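Parkbridge PC refurbishment: progress report for September
For: Heike Dreßler, Markamer Fund
From: Ute Ruppert

Hello Heike,

Well, it's been a busy month! When I last wrote we were still waiting for the Trandau offices to clear out their old desktops, and I was getting a bit twitchy about it. They came in the end, all 156 of them (the lift was out, so you can imagine), and the back store is now full to the door.

We've finished 90 so far. Finished means opened up, dusted out, memory checked, old drive wiped or swapped, and a fresh system put on. Nine were beyond saving and have been stripped for parts, mostly power supplies and optical drives, which go into the labelled crates by the sink.

The slow bit is still the drives. Wiping takes ages and I'd rather not rush it, so we now start a batch at four in the afternoon and let it run overnight. That has helped a lot. The other hold-up is memory. Plenty of these towers came to us with hardly any, and the second order from Oláh is late again. I've rung them twice and have been promised a delivery before the month is out.

Money-wise we're a little under on tools and a little over on memory, so it nearly evens out. I'll send the spreadsheet separately once I've found the missing receipt for the screwdriver sets.
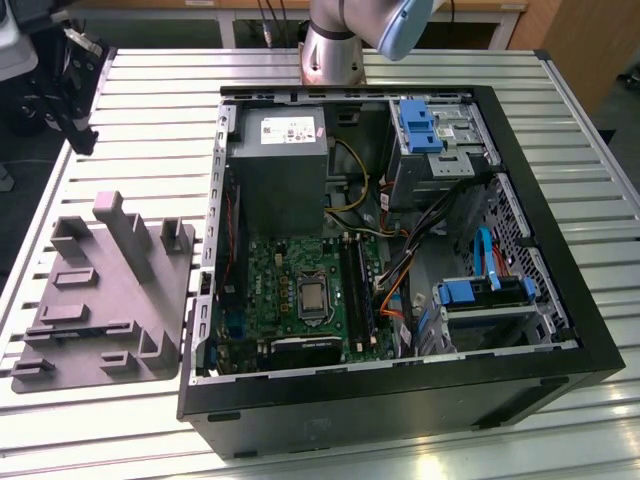

One of the towers on its side with the panel off. The drive bay is at lower right, with the blue caddy.

Next up: the remaining 57, then getting the first lot out to the schools. Could we have the van for 2 days instead of one? I know it wasn't in the original plan, but the boxes are bulkier than I'd reckoned on and I don't fancy stacking them too high. Let me know what you think, and do come and have a look round if you're passing!

Ute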